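Marble and Marble-Look Tops: Sealing, Cleaning and Stain Removal

Updated 6 September 2019

First find out what the top is made of. Marble, quartz composite, sintered stone, porcelain and printed laminate are all sold with a vein pattern, and the treatments are not interchangeable. A product that lifts grease from porcelain can dull polished marble in under a minute.

Identifying the material

Look at an edge or the underside. In natural stone the veins run through the full thickness and come out on the cut edge. In laminate the pattern stops at the surface and a brown or black line often shows at the joint. Quartz composite has a uniform fine grain underneath, whatever the face looks like. Porcelain shows a plain body at any chip, usually white or buff.

If the edges are hidden, do an acid test in a spot that will stay covered. Put one drop of white vinegar on the surface, wait two minutes and wipe. Marble and limestone fizz faintly or leave a dull mark. Quartz, granite and porcelain show no change. Do not run this test on a rented or borrowed top, as the mark on marble is permanent without repolishing.

Checking whether sealer is needed

Only porous tops take a sealer. Place a teaspoon of clean water on the surface and leave it.

Darkens within 5 minutes: unsealed or worn out, seal now.
Darkens within 30 minutes: seal within the next few months.
No change after 30 minutes: leave alone.

Repeat near the sink and beside the stove, where sealer wears fastest. The middle of the top will nearly always pass when the sink edge has failed, and a single test in the middle is of little use.

Applying sealer

Use a penetrating (impregnating) sealer. Topical coatings scratch, yellow and have to be stripped. I have used Flosar stone sealer on the last few tops and it behaves like most others of the type.

1. Clean with neutral soap and rinse twice. Let the stone dry overnight.
2. Tape off steel sinks and painted walls.
3. Apply a thin, even film with a lint-free cloth, working in sections no wider than your reach.
4. Leave for the time on the can. Do not let it dry on the surface.
5. Wipe off all the excess with a second dry cloth, then buff with a third.
6. Keep water off for 24 hours and oil off for 48.

If a section has hazed, wet it with fresh sealer, wait a minute and buff again. The fresh coat dissolves the residue. Scraping makes it worse.

Coverage depends on the stone. My own kitchen top and its upstand took 267 ml for the first coat and a good deal less for the second.

Routine cleaning

Warm water, a few drops of dish soap, soft cloth, then a rinse and a dry cloth. Drying matters in hard-water areas - the scale left by evaporated drops is what people usually mistake for etching. Avoid vinegar, lemon, bathroom descaler, bleach, scouring powder and melamine sponges on polished marble. On quartz avoid oven cleaner and paint stripper, which attack the resin. Laminate tolerates most household cleaners but not standing water at the joints.

Stain removal by poultice

A poultice draws the stain out of the stone into an absorbent paste. Mix plain baking soda or kaolin with the liquid for the stain type, to the thickness of peanut butter.

Oil, butter, cosmetics: acetone, or a strong mix of dish soap and water.
Coffee, tea, wine: 3 percent hydrogen peroxide. Light-colored stone only.
Ink: acetone. Test first.
Rust: a commercial rust poultice marked safe for marble.

Spread it 1/4 inch thick and a little past the edge of the stain. Cover with plastic wrap, tape down the sides, and pierce a few small holes. Leave for a day, remove the wrap, and let the paste dry completely before lifting it with a plastic scraper. Old oil stains need several rounds. Merja Heiskanen wrote in to say that a lamp oil stain on her hall table cleared on the fourth. Ventilate well with acetone and keep it away from pilot lights. It must not be used on laminate.

Stain or natural mark

Before treating a brown or reddish spot, check that it is not part of the stone. Iron minerals give many pale marbles rust-toned veins and flecks, and manufacturers copy them in printed and composite tops. A natural mark has stayed the same size since installation, has no ring, and usually follows the line of a nearby vein. A rust stain tends to have a soft halo and often matches the base of a can or a pan. If you have a photo from when the top was fitted, compare the two under similar light. 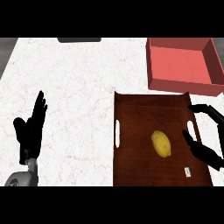
Fine gray and beige veining with small rusty flecks, and a dark wooden tray on top.

True iron inclusions can darken when a top is kept wet, particularly around faucets. Dry it out for two weeks before deciding on any treatment. Bleach accelerates the change.

Trays, boards and feet

Unfinished or dark-stained wood left on damp marble can transfer tannin. The mark is tea-colored and responds to the peroxide poultice. To prevent it, fit clear silicone bumpers under trays and boards, one at each corner, plus one in the center for anything long. Felt pads hold water and are not suitable near a sink. Cork is acceptable if it is lifted and dried weekly.

Wipe the underside of a tray whenever the top is wiped. Grit trapped beneath it does more damage to a polish than knives do - quartz sand is harder than marble and will scratch it each time the tray is slid. Lift, do not drag.

Etch marks

An etch is a dull spot where acid has dissolved the polish. It is not a stain and no poultice will move it. Small ones can be worked out with marble polishing powder (tin oxide type), a little water and a damp felt pad, in small circles for three or four minutes. Rinse and compare while dry. Large areas belong with a stone refinisher. Honed tops should not be treated this way, as the powder leaves a shiny patch.

Reader correction

Bongani Motaung points out that an earlier version of this page gave the peroxide strength as 9 percent. The correct figure is 3 percent, the ordinary drugstore bottle.

Related pages: Regrouting a Backsplash; Oiling Wooden Boards; Removing Limescale from Faucets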